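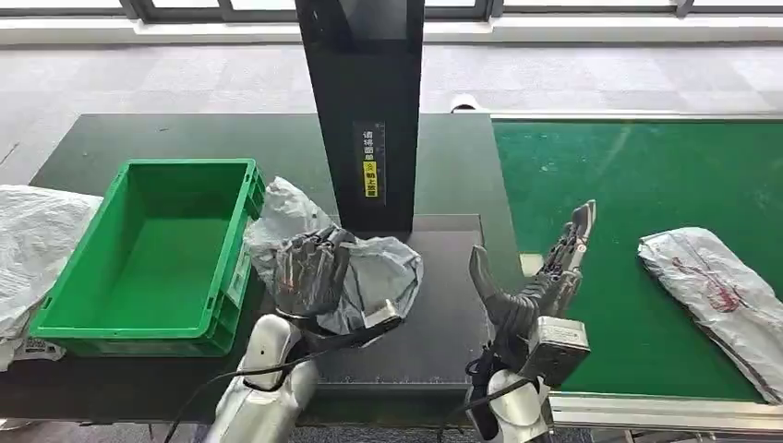 Gray plastic bag, held in the left hand.

I planted my quince six years ago, in the corner of the yard where nothing else wanted to grow. It came from Berchtold, a small nursery that has since closed, and the tag only said "Lovau". I have never found that name in any book, so I can't tell you much about where the variety comes from.

Quince is a small tree related to the apple and the pear. The flowers open late, after the leaves, and are white with a little pink. The fruit is yellow when ripe and covered in gray fuzz that rubs off with a thumb. Raw, it is hard and sour and dries out your mouth. Cooked slowly, it turns soft and goes from cream to a deep pinkish red.

The first crop was four quinces. Last October I picked 40, and a few more fell before I got to them. They bruise easily for such a hard fruit, so I cut the stems with pruners and lay them in a shallow box in one layer. One bowl of them in the kitchen will scent the whole downstairs.

Most of mine go into paste. I cook the fruit whole until a knife slides in, then peel and core it and push it through a sieve. For every 100 grams of pulp I add 100 grams of sugar. Some people use less, but mine didn't set firmly when I tried that. It has to be stirred almost the whole time at the end – it spits, so wear long sleeves. A squeeze of lemon goes in last.

The tree itself asks for little. I water it in dry spells and prune it in February, mainly to open up the middle. Leaf spot was bad two summers ago and I raked up everything that dropped. Last year was better.

I have also ordered a second kind, Vasteler, which is meant to ripen a couple of weeks earlier. It will go by the fence on the Dunulden side, once I get the old currant stump out.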